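Offres d'emploi et appels > Sciences de la Terre > Paléontologie
Temps de lecture : 3 min
Imprimer | Envoyer par e-mail

Ingénieur·e d'études en morphométrie et gestion de données paléontologiques (CDD, 24 mois)

Publié le 2022-04-13. Référence du poste : ONB-952.

Le projet Ondbridge recrute un·e ingénieur·e d'études pour le traitement et la documentation d'un corpus de dents isolées et de fragments mandibulaires de cynodontes non mammaliens du Trias moyen et supérieur.
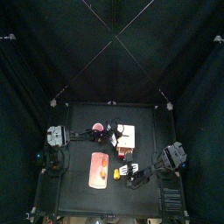
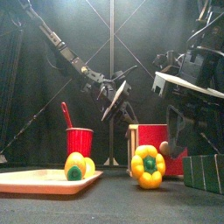
Contexte scientifique

La position phylogénétique de plusieurs formes de cynodontes gomphodontes repose encore sur un nombre réduit de caractères dentaires, dont une partie varie avec l'âge individuel et le degré d'usure. Les dents postcanines isolées, abondantes dans les niveaux à microrestes, sont de ce fait rarement exploitées dans les matrices de caractères. Le projet vise à quantifier la part de variation ontogénétique et fonctionnelle dans la morphologie occlusale, puis à réévaluer les attributions taxinomiques proposées à partir de matériel fragmentaire.

Le corpus comprend 3161 spécimens, issus de deux ensembles : la collection Hiebert, constituée par tamisage de sédiments fluviatiles, et la série Boner, plus ancienne, dont l'étiquetage stratigraphique est inégal. À ce jour, 2126 spécimens disposent d'un numéro d'inventaire définitif. Les autres portent un numéro provisoire de terrain ou un simple numéro de lot.

Missions

La personne recrutée aura pour tâches principales :

- la segmentation des volumes microtomographiques et la production de maillages nettoyés des couronnes ;
- la pose de points de repère et de semi-repères sur les surfaces occlusales, selon le protocole interne en vigueur (19 points fixes, courbes de crête et de cingulum) ;
- l'évaluation de l'erreur intra- et inter-opérateur sur un sous-échantillon répliqué ;
- la reprise des métadonnées de la série Boner (localité, niveau, mode de collecte, préparateur) à partir des carnets de terrain numérisés ;
- le versement des données dans la base Demetix, y compris la rédaction des notices de champs et du plan de gestion de données ;
- l'appui aux analyses multivariées (superposition procustéenne, analyses en composantes principales, tests de signal phylogénétique).

La préparation mécanique et chimique des spécimens ne fait pas partie du poste. Des déplacements de courte durée sont à prévoir pour la vérification de spécimens types conservés dans d'autres établissements.

Profil recherché

Master 2 ou diplôme d'ingénieur en paléontologie, biologie évolutive, anthropologie biologique ou discipline voisine. Un doctorat n'est pas requis. Les candidatures de docteur·es sont recevables, la rémunération restant celle de la grille des ingénieurs d'études.

Compétences exigées :

- pratique de la morphométrie géométrique en trois dimensions ;
- maîtrise de R et d'au moins un logiciel de segmentation d'images ;
- connaissance de la nomenclature dentaire des synapsides ou des mammifères ;
- français ou anglais courant, lecture aisée de l'autre langue.

Compétences appréciées : SQL, notions d'analyse topographique dentaire (pente, orientation, complexité de surface), lecture de l'allemand pour le dépouillement des carnets les plus anciens.

Conditions

Contrat à durée déterminée de 24 mois à temps plein, avec période d'essai de deux mois. Une quotité de 80 % peut être demandée lors du dépôt du dossier. Télétravail possible à raison d'un jour par semaine après la période d'essai, hors phases de consultation du matériel. Poste de calcul dédié et accès au stockage partagé du projet.

Candidature

Le dossier, en un seul fichier PDF, comprendra :

- un curriculum vitæ avec liste des travaux ;
- une lettre de deux pages au maximum, précisant l'expérience acquise en acquisition de repères 3D ;
- un exemple de script commenté ou un lien vers un dépôt de code ;
- les coordonnées de deux référents (ne pas joindre de lettres de recommandation).

Il est à adresser à Osvaldo Andrade, responsable scientifique du projet, en indiquant la référence du poste dans l'objet du message. Les dossiers incomplets ne seront pas examinés. Les auditions se tiendront en juin, en présence ou à distance, et comporteront un exercice de placement de repères de 30 minutes sur un maillage fourni.

Mots-clés : Trias, cynodontes, morphométrie 3D, microtomographie, données de collection, CDD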